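# Two Arms and a Pile of Laundry

I hate folding T-shirts. I don't mind washing them, and I sort of like hanging them out, but the folding gets me every time. So when Corey Halliday told me he was building a machine for it at Clondden, the shared workshop over the old tile store, I signed up for a bench the same week. That was in December. The thing has eaten most of my free evenings ever since.

Corey's plan was simple on paper. Two small arms go side by side on one metal rail, both facing the same table, and you teach them to fold a shirt the way a person would, with two hands working together. He already had the arms. What he didn't have was anyone to cut aluminum, run cable and argue with him about table height, and I'm pretty good at all three (especially the last one).

We bolted the base plates down first and got the spacing wrong. Then we got it wrong again! At 574 millimeters between centers the grippers could finally meet in the middle without the elbows knocking, and I wrote that number on the wall in marker before we put up the paneling. Yes, the blue brick pattern was my pick. Corey wanted plain gray.

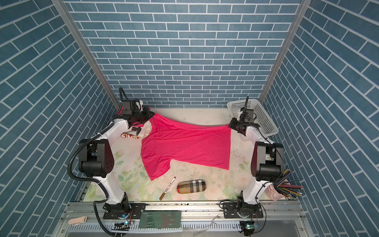
Shirts turned out to be much meaner than the wooden blocks we practiced on. A block stays where you put it. A shirt slides, bunches up and grabs at the mat, and if one arm pulls a little sooner than the other you get a twist that no amount of clever folding will fix. We spent 37 evenings on the shoulder grip alone. Pinch too far in and you pick up both layers plus whatever is underneath; pinch too close to the edge and the fabric pops out as soon as you lift.

What helped most was slowing everything way down. Corey had the arms moving like they were late for a bus, and I kept nagging him until he cut the speed in half. After that I could stand there with my coffee and see where a fold was going bad.

The control program is called Pundel, for reasons Corey won't share. You drive the arms through a fold by hand, it records the moves, and you do that over and over until there's enough to learn from. Our goal is 2000 recorded folds. I do my share after dinner with the radio on, and it's oddly restful – a bit like knitting, if your needles had motors and now and then tried to throw the wool on the floor.

Cables were the other headache. Leave too little slack and an arm yanks its own plug at full reach. Leave too much and the loop catches the shirt. A guy named Yatsenko from the next bench over showed me how he routes his, with the slack kept down low near the base, and I redid the whole lot in one long night. He also talked us into the slotted duct along the front, and I'm still thanking him for it.

If I were starting over, I'd buy a tougher table cover. I liked the roses when I found the stuff on sale, and I still do, but a soft printed surface and a pair of grippers are a poor match. Get something you can wipe and won't miss. 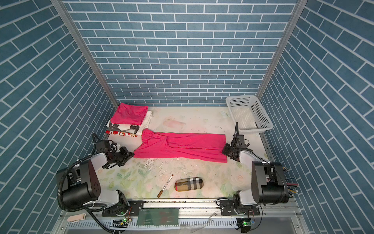
## What comes next

Sleeves! We can get a body folded in half fairly well on a good night, but long sleeves are a whole other animal, and Corey has started bringing in his dress shirts as a kind of threat. I'm holding out for towels first.

We also need a name. Corey likes Dalix and has already put it on the sign-up sheet, so I may have lost that one. The workshop has us down for the same corner through the winter, and I've got a bag of old T-shirts by my front door ready to go over there, none of them folded.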